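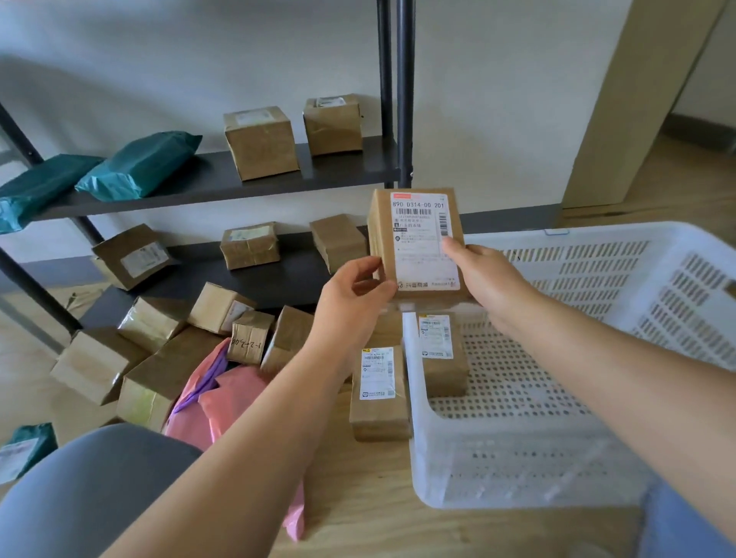

Fig. 1. Parcel held with the shipping label toward the camera. Basket at right, shelving behind.

Week 6: Label reading and the sort planner

Reading for this week is the Griltero manual, section on perception nodes. Bring your Lab 2 code.

1. Finding the right label

In Fig. 1 there are several white labels in view, on the shelves and in the basket as well as on the parcel being held. A barcode detector run on the full image may return any of them. The planner only needs the one in the hands, so we run the hand detector first, crop to the region between the hands, and pass the crop to the decoder.

The held label has one horizontal barcode and one vertical barcode along the right edge. Don't assume they carry the same string. Keep both results with their orientation and let the lookup step decide. The large printed line (890 D314-00 201) is read separately by the text model.

2. When to decode

Decoding every frame is wasteful. The Cemar node waits until the hand boxes have moved less than 16 pixels between frames, then decodes up to 18 frames and takes the majority result. If there is no majority, it publishes UNREAD and the planner holds its state.

3. Planner states

SEARCH, HOLD, READ, PLACE. A parcel may go from READ back to HOLD if the grip changes and a finger covers the code. It may not go from SEARCH to READ. Most of the bugs in Lab 2 were in this transition.

4. Lab 3

The log set has 356 clips. Use the first 70 for tuning and leave the rest alone until your final run. Report the read rate and the wrong-label rate as two numbers. A wrong label costs more than an unread one, so set your threshold with that in mind.

Lab 3 is due Tue 7 May, uploaded to Nalisance as a single archive.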